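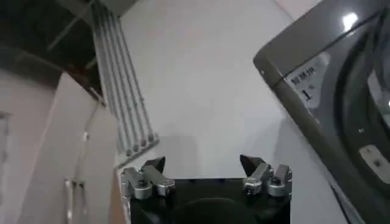

Last updated: April
Filed under: Talks > Robot Software

Okay, hi everyone. I'm going to talk about Skorari, our task planner, and why laundry chewed up most of my winter. Brijesh Pal wrote the perception side, so grab him at the break if you want the gory bits.

First thing - we plan in the door's frame. Every reach is set relative to the hinge, and the wrist view corrects it on the way in.
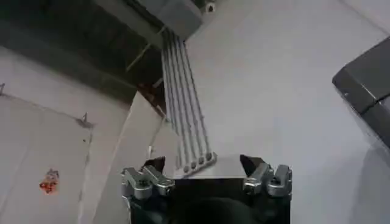 How often does the planner replan?
Every 330 milliseconds, or sooner if the wrist and head views disagree by more than 5 centimetres.

(Pause for a sip of water.) Dark clothes are the next headache. Grey drum, navy shirt, hardly any edges, so the segmenter gets nervous and the grasp score drops.
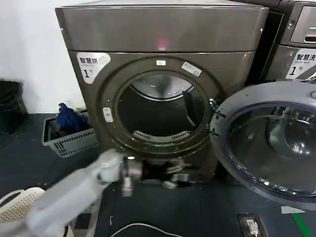
We used to throw those low scores away. Now they go back into the planner as a cost, and it picks a slower approach on its own. Brendan Ó Dálaigh fought me on this until Thursday's replay of 521 logged grasps - nearly 30 of the old failures got a workable plan!

Last bit is doors, my favourite. Force control takes over at contact and the planner just watches.
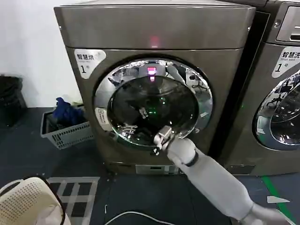

Gripper at the rim of dryer number 1, door closed.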